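# Arm squeezes the bottle too hard and then stops with a force fault

posted 2 April 2021 in Arms & Grippers

**tabletop_toast**

I have a Rulen arm on a kitchen demo table with the stock Visser two-finger gripper. The job is dull: pick up a squeeze bottle, tip it over a slice of bread on a plate, squeeze, put it back. It did this fine in January. Now the fingers close, keep closing, the bottle folds in the middle, and the controller throws fault 548 and locks with the bottle still up in the air. If I hit resume it squeezes harder before it stops again.

Grip limit is set to 900 in the Flevgate software. I reinstalled that twice. Support told me to "recalibrate," which I have done 6 times with no change. I don't really believe it's calibration. Has anyone fixed this for real, as opposed to turning it off and on and declaring victory?

**moltenwren**

Mine did the same thing. Update the firmware and run the auto-tune. Worked for me, no problems after.

**pegboard_ron**

I'd hold off on the auto-tune. It closes the gripper on whatever is in it until the reading levels off, and a soft bottle never levels off. You'd be teaching it your fault. "Worked for me" after an update usually means the update put the settings back to default, and you can do that by hand without the rest.

Two things I would look at first.

The 900 is suspicious. On my setup the Flevgate field is a raw number, with no units, and 300 is plenty for a squeeze bottle. I can't swear yours is scaled the same, so start lower than you think and work up with an empty bottle. Also check that the limit is saved on the controller. Mine showed the new number on screen for weeks while the arm ran on the old one. Power cycle, reconnect, read it back. If it has changed by itself, there's your answer.

Second, where the cable runs. If it pulls tight when the wrist turns to tip the bottle, the signal can drop for a moment, and my controller treats a missing reading as zero force. So it squeezes more. That would fit with yours getting worse on resume, though I wouldn't bet the arm on it.
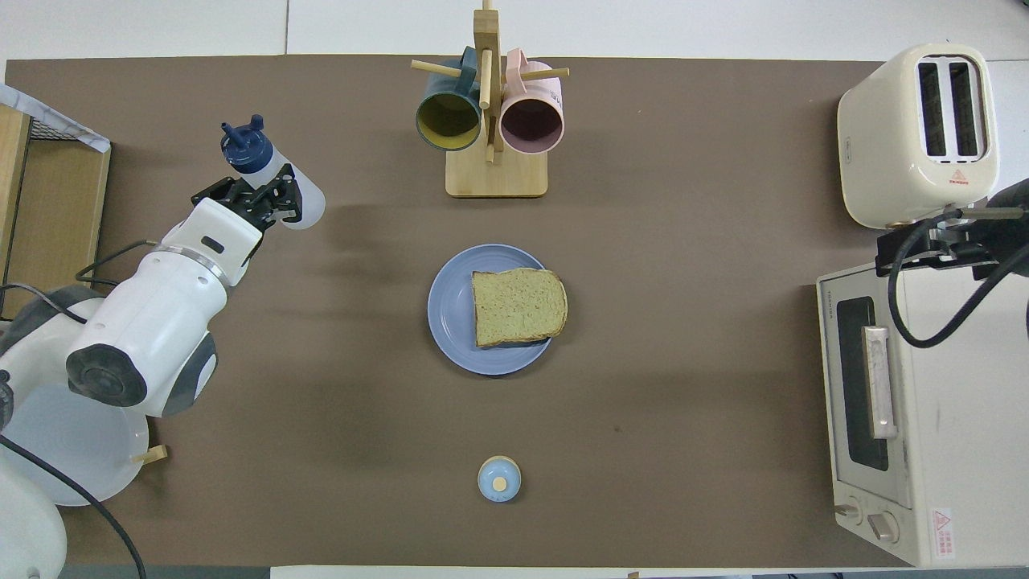
*Bottle in the gripper, tilted, with the cable looping down along the arm.*

Please stop pressing resume after a 548. It picks up mid-squeeze with the old target, and a cap can let go with some force. Stop the arm, hold the bottle from the side with your fingers well away from the jaws, open the gripper in manual, then home it. And keep the toaster unplugged until this is sorted, whatever the Priltska safety sheet says about "incidental splashing." I have read that sheet and I don't think whoever wrote it has cleaned out a toaster.

If the limit reads back right and the fault still comes up with the cable hanging slack, I'd start to suspect the force sensor. Ask for a replacement — in writing — and list the calibrations you already did so they can't send you back to do another.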